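Sourdough starter smells like nail polish remover after vacation – can I save it?

Posted in Kitchen & Pantry, 9/13/18
Augustina Amissah

Hi all! I've been keeping a sourdough starter going since June and it has been such a joy, I even gave it a name (Ninia, after my grandmother's street). I bake with it most weekends and use the extra in pancakes so nothing goes in the trash.

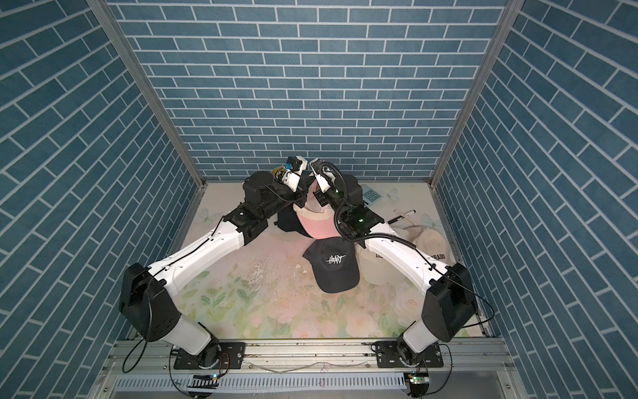
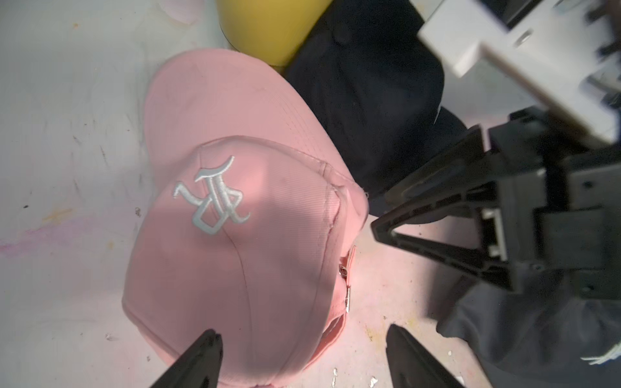 The pink cap

Well, we went off to Ukelwood to see my sister and I left the jar in the back of the fridge for 12 days without feeding it. When I opened it up there was a layer of gray liquid on top and a smell that just about knocked me over, very sharp, like nail polish remover. I don't see any fuzz or any odd colors. I stirred the liquid in and fed it half a cup of flour and half a cup of water like I always do, and by bedtime it had a few little bubbles but hadn't risen at all.

I would hate to start over. Do I keep feeding it, or is it gone? And should I have poured that liquid off? I use plain all-purpose flour and tap water, and the jar is an old pickle jar with the lid set on loosely, if any of that matters.

Thanks so much for reading all this!

GrecoKitchen

Oh, please don't throw her out! Your starter is hungry, and that's all I'd worry about from what you describe. The gray liquid is usually called hooch and it shows up when the yeast has run through its food. Stir it in or pour it off, whichever you like. I pour it off when the smell is that strong – the bread comes out milder.

What I'd change is how much old starter you keep. If you leave a whole jar of it and add half a cup of flour, that's a snack and it will be hungry again by lunch. Spoon out all but a couple of tablespoons into a clean jar, then add half a cup of flour and a quarter cup of water. Your usual half and half by the cup makes a pretty runny mix, and runny starters bubble without rising much, so you may have been closer to fine than you thought! Leave it on the counter and do the same thing morning and night for three days or so. If you have a little whole wheat or rye in the house, swap in a spoonful for the first couple of feedings.

When it doubles between feedings and smells more like yogurt than a nail salon, go ahead and bake. Pink or orange streaks, or anything fuzzy, would mean throwing it all away and scrubbing the jar, but you say there's none of that. Loose lid is good, leave it that way.

Save the spooned-out part in the fridge for a day or two if it smells all right to you. I make crackers with mine, rolled very thin with olive oil and salt.

plurkimier

mine did this last winter, fed it and it was fine. try bottled water

Augustina Amissah

Thank you both! I moved two tablespoons to a clean jar this morning with some rye my neighbor had, and I'll try the thicker mix from now on. GrecoKitchen, how hot do you run the oven for the crackers?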